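Blog > Hardware > Old Desktops

Search this blog Enter keywords Go

Cleaning out the Dell before it goes to the shop

6 August 2025
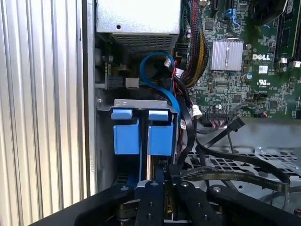 A reader of my April post on the other desktop wrote in to say I should leave the cables alone and only blow out the dust, and that most of the trouble people have after a cleaning comes from a plug that got bumped. I agree with the second part. I still unplug a few things, and I write down which ones.

The Dell has been under the bench since I bought a newer one. My brother-in-law wants it for invoices at his shop, so it needs to be clean, start every time and have nothing of mine on it. I set aside an evening.

The side panel comes off first, after the power cord. I let it sit for 30 minutes with the cord out and have a coffee. Then I go over the cables by eye before touching any of them. The blue SATA cable makes a wide loop down from behind the power supply toward the drives, and the red, black and yellow wires run in a thick bundle close to it. If you pull on one you tend to move the other, so hold the bundle back with one hand.

For dust I use a soft paintbrush and a can of air. The slots in the power supply get short bursts only. The heatsink is the silver finned kind and the brush goes between the ridges well enough. I don't take the heatsink off unless the machine has been running hot, and this one hasn't.

Memory is next. Push down the white latches, lift the sticks out, brush the slots, put them back until the latches close. I have had one machine refuse to start over this and it only needed a firmer push.

The old drive had 277 files on the desktop, mostly scans. I copied what I wanted to a Clatar stick and wiped the rest. The replacement drive came from Itbridge and cost 50 dollars with shipping.

Still to do: a new coin battery, the fresh install, and finding the keyboard that went with it. I also want to tie up the thin gray cable, which trails more than I like.

Contact | Copyright 2025 | Back to top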